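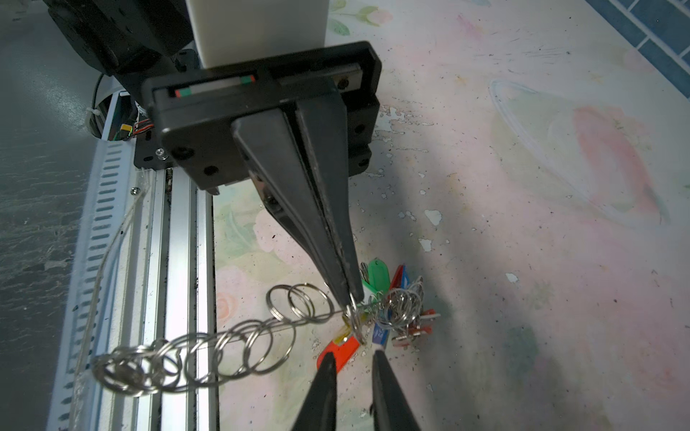

Split rings on the wire, tags in the pile.

August 19, 2019

The rule sheet for our two-arm cell is finally up on the wall, and I'm way too happy about it. It took us since May. The first draft was Arben Nedeljković's and ran to so many pages that people signed the last one without reading the rest (I was one of them, sorry Arben). The new one fits on one side of paper in a type size you can read while holding a bin of parts.

I love this stuff. I know a lot of people hear "lab rules" and think of a laminated sign by the sink, but writing down how you want to work with a machine makes you look at the machine again. We argued for an entire afternoon about what the word "stopped" means. Is an arm stopped when it isn't moving? When the program has ended? When the motors have no power? We had three people using the word in three ways, all of them perfectly sure the others agreed. The sheet now has "holding" for an arm that is still under power and "off" for one that isn't, and the word "stopped" doesn't appear on it anywhere. If you take one thing from this post for your own shop, check that word.

So, what's on it. The part I wrote is about hands, and it's short. Hands stay out of the cell while either arm is holding. Both arms, even if you only want to fix something on the left side. You say "off" out loud before reaching in and the second person says it back. Ginevra Pace came over to us from Prudero, where they had been doing the say-it-back thing for years, and it felt silly for exactly one morning. Now I catch myself doing it at home with the blender.

Then there's the part about thin and springy things, and that one grew out of the key ring job. A wire with a stack of split rings on it is a wonderful task and a nasty one. The fingertips have to pinch the wire hard enough to keep it from rolling, the rings slide wherever they feel like, and a loose end can whip if the grip lets go. Our rule for anything like that:

Glasses on for everyone at the table, including visitors and including whoever is "just looking."
Never pull a wire out of closed fingers. Open them from the console, with your other hand behind your back if you have to.
Tangled piles get shaken apart before a run or left alone until the run is over. No helping in the middle.
If a ring lands on the rail, the run ends there.

That last one gets groans. You can be 220 rings into a good day and one little loop of steel rolls toward the carriage and it's over. I groaned too. But a split ring is just the right size to get into places we'd need a hex key and a free evening to get it back out of, and I've lost that evening once already.

Nesma Tazi pushed for a limit on session length and she was right about it, though I fought her at first. We landed on 30 minutes at the controls and then you swap with somebody. You can stretch if you're in the middle of a grasp but you can't start a new one. I was sure I'd hate it. What I noticed in the first week was that my notes got better, because I was handing over to a person who was going to ask me questions.
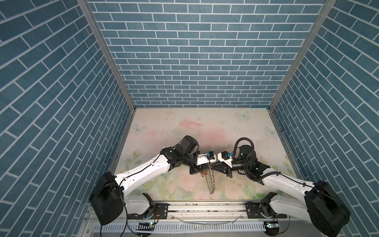
Cleaning turned out to be the section with the most opinions in it. Everybody has their own idea of a clean cell, and mine is apparently stricter than most. The old text said "keep the work area tidy," and you could defend almost anything under that. The new text says the floor gets brushed whenever you can see bits on it from where you stand, and the pale crumbs lying under the grippers there would count. Brush toward the back wall, away from the rail, then pick up with the small vacuum. The flowered print makes this harder than a plain surface would, I'll admit that, and Ľubomír Zelenák would like me to mention that he voted for plain gray. I like the print! It gives us something to talk by. "Put it back by the butterfly on the left" is quicker than reading off a ruler, and that way of talking made it onto the sheet too, with a sketch so new people know which butterfly is which.

Somewhere in there is also a line about both grippers working on the same object, and I think it's the best line we have. When the two of them meet in the middle, one hand is the holder and the other is the mover, and you decide which before you start. You write it in the log. Switching halfway is allowed, but you say it first. It sounds fussy until you've watched two people at two sets of controls both be the mover – a lot of polite pulling, and then a broken part.

The log itself is now in its 223rd page and I'd love to see it get scruffier. People write less when the page looks nice. We dropped the column for "operator rating" and made the "anything odd?" column twice as wide, and the entries have gotten so much more useful. Noises, smells, a cable that hangs lower than yesterday. One just says "left elbow sounds smug." I have no idea what to do with that but I'm glad it's in there.

Still open: what we do when a run goes past the end of the day, and who can change the sheet. At the moment anybody can pencil something in the margin and we go over the margins every second week. The folks on the Brunton side want a proper sign-off, and they may well get their way. I'd keep the pencil.

If you run a two-arm setup and you have a rule you swear by, send it over, I really want to read it. Especially if it's about cables. Our cable section is one sentence long and the sentence is "look at the cables."

– Lenka Hájek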